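Against the instruction booklet

My sister-in-law gave my son a building set last Christmas, and it came with a booklet thicker than the owner's manual for my car. It had 231 numbered steps. He is six. He followed them with his tongue between his teeth for most of an afternoon, called me in to look at the finished harbor crane, and never touched it again. It stands on his shelf like something in a dentist's waiting room.

I've been suspicious of these sets for a while, and the crane settled it for me. Toy companies tell us they are selling creativity. The catalog from Lullura, which lands in our mailbox every October whether we want it or not, uses the word on almost every page. What's in the box is a list of orders. You find the part, you put the part where the picture says, you turn the page. I did that kind of work one summer in a furniture warehouse and I don't remember anyone calling it play.

The defense I hear most often is that following steps teaches patience. Maybe. So does waiting for a bus. My neighbor Konrad Chmielewska, a father of three, argues that kids learn how the pieces work from the instructions and then go off and make their own things. I'd like to believe him, but I have been in his living room, and the models are lined up behind glass.

What I'd buy instead, if the stores made it easier, is a plain heap of bricks. No theme, no tiny steering wheel that fits only one vehicle.
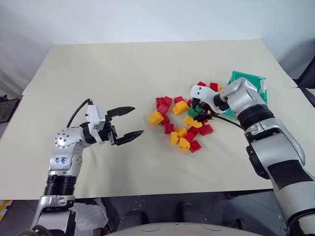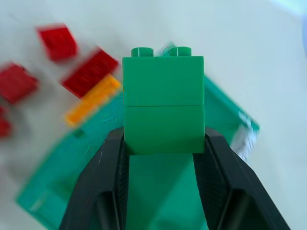
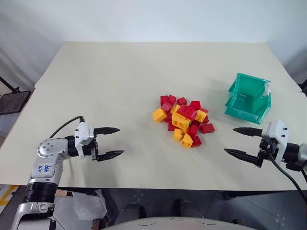 Plain building blocks, no booklet required.

Try finding that in a store, though. I went looking at the big place in Stukeck and counted my way down one aisle out of spite: 195 boxes, and 11 of them were general bricks. They were on the bottom shelf, behind a cardboard spaceship. The clerk told me people ask for the sets by name. Of course they do. The sets have commercials.

Money is part of this, and I wish parents would talk about it more bluntly. A set that can be finished has to be replaced. A heap of bricks can't be finished, so there's no next one to sell you. I don't think anyone at Arko or Lullura is rubbing their hands together in the dark. I do think they can read a sales chart.

Nives Melis, who taught kindergarten for most of her working life, wrote to me after my last column on toys. She kept one tub of mixed blocks in her classroom and refused every donated set unless she could throw out the instructions. Parents complained. One wanted to know what the children were supposed to be making. She said she had never come up with an answer that satisfied him and had stopped trying.

I'm wary of teachers' stories that come out this well, mine to tell or not. A tub of bricks won't turn a bored child into an architect, and plenty of kids will dump it on the floor and wander off. Fine. Wandering off is allowed. I took the crane down last weekend and asked my son if we could break it up for parts. He said no, it was finished. I put it back on the shelf, and the booklet is in the recycling.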